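Menda dry food shop: progress report to the Ollanik Fund
20 September 2020
17 shares | 2 comments

Hello all. This is the second of the reports I promised you, covering everything from January up to now, and I'm sorry it reads more like a letter than a report. I did start with the template. I got as far as "Outputs against milestones", looked at the milestones, and decided it would be quicker to tell you what's happened and then say at each point where it leaves us against the plan.

Where we were in January

You'll remember that the plan was a shop where people bring their own jars and tubs and fill them with dry food: rice, oats, lentils, beans, pasta, flour, a few spices. We had the lease on the old key-cutter's unit in Arellano Street, the shelves were half up, and I was spending most evenings reading about flour moths. The idea was to open in spring with the full wall of dispensers, a long counter, and a corner where people could sit with a cup of tea and be talked into buying chickpeas.

We didn't open in spring. Like everyone else's, our opening was put off, and when shops like ours could trade again it was pretty clear that a room full of people handling the same levers and lids wasn't going to feel right to our customers, whatever the rules said. I went back and forth on this for weeks. In the end I rang you (thank you for picking up on a Friday evening) and we agreed I could turn the first phase round: customers order, we fill, they collect from the door.

What we did instead

So that's the shop we've been running. People send in an order or ring it through, drop off their clean containers in a bag with their name on it, and come back later to pick them up full. The dropped-off containers get washed again here before anything goes in them, which I know sounds like belt and braces, but I've seen the inside of some of those jars. One had a whole dried chilli stuck under the rubber seal and it had clearly been there since the last owner.

We have filled 316 orders this way. I'm very pleased with that! It's below the number in the original bid, but that number assumed people walking in off the street, and it's a good bit above the revised one we wrote down together over the phone. Most orders come from people who have ordered before. I'd worried we'd get a rush of curiosity and then silence, and it has gone the other way: a slow start, then a steady run, with a bump whenever the supermarket up the hill was out of flour.

The average order is small. People want enough for a week or a fortnight, and quite a few have told me they like being able to ask for an odd amount — a cupful of pearl barley for one soup, that sort of thing. It's a nuisance to fill and I love it, and it's what I wanted the shop to be for in the first place. Someone living alone doesn't want a whole bag of anything.

What sells and what doesn't

Oats, by miles. Then bread flour, red lentils, long grain rice, and beans of all kinds. I had expected beans to be the hard sell, and I'd even written a little leaflet on soaking and boiling them, with a firm paragraph about kidney beans needing a proper hard boil. The leaflet goes into every bag with beans in it and people do read it, judging by the replies. I've had one correction to my grammar and several recipes back. The best of those was a bean and squash stew with far more cumin in it than I'd ever have dared, and it's going on the shop window as soon as I find a pen that works on glass.

Things that haven't sold: buckwheat (my own enthusiasm, I admit), wholewheat spaghetti, and the very nice dried mushrooms, which are just too dear. I've stopped reordering all of them. The last of the buckwheat is being given away with larger orders, with a pancake recipe, and I've had no complaints and no requests for more.

Pasta has been awkward in a way I didn't see coming. The long shapes don't fit in people's jars and they snap, and then you're left with a drift of bits at the bottom of the sack. We now only do short shapes. It's such a small thing but it made filling days far less cross.

Stock and storage

The unit turned out to be dry, thank goodness. We've had no moths and no mice. Sacks stay off the floor on slatted racks, everything opened goes into a lidded bin, and the bins get emptied and wiped before a new sack goes in, so old stock isn't sitting underneath new stock for months. Each bin has a card on the front with the delivery date and the batch number on it, and the allergen sheet hangs next to the sink where it can't be ignored.

Deliveries were a headache early in the summer. Our main wholesaler cut its rounds and would only deliver larger loads, and we don't have room for them. For a while I was fetching flour in my own car, with the back seats down and the windows open. We've now got a shared drop with the bakery two doors along, who take most of the flour off the same pallet, and we split the delivery charge. It suits them and it has saved us a good chunk of the transport line. I'd like to move that saving into containers, if you're happy for me to, and I'll come back to that below.

Ordering and money

We started out with orders coming by email, text, phone and notes through the door, and I copied the lot into a ledger by hand. It was charming for a week. We now use Sendo for the orders and the stock sheet, and it has given me my evenings back. Phone orders still get typed in by us, and I want to keep the phone going whatever happens, as several of our most regular customers don't use the internet and have no wish to start.

The one real grumble with Sendo is that it wants whole units and we sell by weight. Our way round it is to price everything per hundred grams, let the customer order so many hundreds, and then correct the total after weighing. It works but it means a person has to check every order before the bill goes out. I made a mess of a few of the early ones and had to refund the difference. I now do the billing in the morning, with coffee, when I'm less likely to put the decimal point in the wrong place.

Spending is close to plan overall. We're under on fittings (the dispenser wall is still only part built), under on transport for the reason given, and over on cleaning materials and paper bags. Wages are as budgeted. The spreadsheet comes with this in your format, and the receipts are in the shared folder in month order apart from a handful from June, which I've filed by shop and haven't had the patience to undo.

Things I'd do differently

I'd have got the tubs sorted before opening. We lend containers to people who haven't got their own, with a small deposit, and we bought too many big ones and nowhere near enough small ones. Everyone wants the small ones. They don't come back very fast either, partly because they're good for packed lunches. I can hardly blame people but I do need them.

I'd also have put the prices on the window from the first day. Passers-by assumed we'd be expensive. When the price list went up, with the oats right at the top, I had three people at the door before lunch asking if it was a mistake.

And I'd have asked for help with the lifting sooner. A sack of rice doesn't look like much until you're on your tenth, and my back had opinions about it for most of July. The bakery has since lent us a sack barrow on what I think we're both pretending is a temporary basis.

What comes next

The plan for the autumn is to keep going with order and collect, finish the dispenser wall so it's ready when people do want to come in, and try a later collection evening for those who work in the day. I'd also like to run the cooking sessions from the original bid in some form. I was thinking of doing them as written sheets with a weighed-out kit of ingredients to match, so that a household picks up the kit and cooks it at home. Beans first, then a lentil one, then something with oats that isn't porridge.

For that I need your agreement to two changes: moving the transport saving into small containers, and shifting the sessions budget from room hire to ingredients and printing. Neither alters the total. If you'd like it on a form, send me the form and I'll fill it in properly this time.

One more thing on measures. We've gone over to listing everything in grams first with spoons and cups after it, as the recipes people send us come in every measure under the sun. A scoop of beans and a scoop of flour are very different weights, and the recipe sheets need to be usable by someone whose kitchen scales gave up years ago. I'm slowly working through the list, and the beans are nearly done.

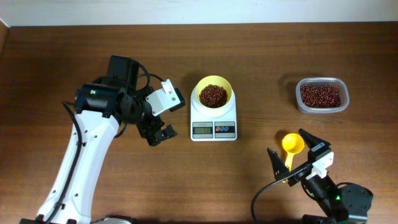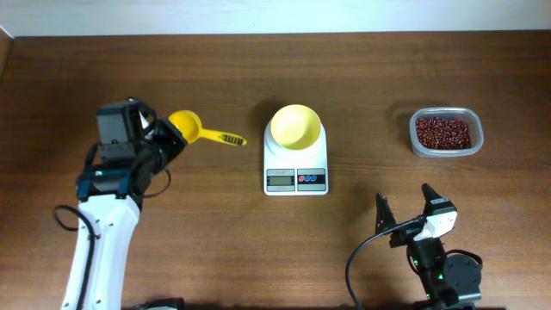
Scale with the yellow bowl on, scoop, and a tub of beans.

I'm in the shop most days if you want to ring, though mornings are better than afternoons. You'd be very welcome to come and stand at the door and see a collection day for yourselves — bring a jar.

2 shares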